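Minutes - Plollen workshop users, 19 Jun 2018
Typed up by me, Lenni Halonen, from my own scribbles, so shout if I got you wrong
2 comments | 112 shares

Present: me, Yupin Rojanasak, the Berna folks, and Saarinen for the second half (parking again).

Last month's minutes were fine, except that I spelled Siltex wrong all the way through. Fixed now, sorry!

Shelving. The new shelves are up along the north wall and everybody likes them. Yupin asked that the bottom one stay free for heavy stuff, and we all said yes to that pretty fast.

Parts bins. We spent most of the meeting on this one - more than I'd planned, but it needed it. The big gray bin gets used by all of us and it's showing its age. Berna would like to replace it. I said I'm fond of it and the sloped sides are handy, because things slide down to where you can reach them. Yupin thinks the scratches are no big deal but wants the seam at the back looked at before anyone spends money. Siltex quoted us ten days for a new one, and I didn't love the price.
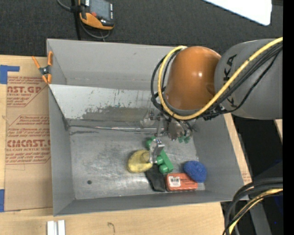

We agreed to keep it through the end of June and talk again. Yupin will go over the seam and the back panel with a stiff brush and tell us what she finds. I'll ask Siltex whether they sell just a liner, which would make me very happy.

Tabletops. Please wipe them down when you finish! Saarinen offered to bring more rags.

Any other business. Two keys are still missing from the hook by the door. Check your coat pockets, and yes, I've checked mine (twice).

Next meeting is at my place if the coffee machine here is still out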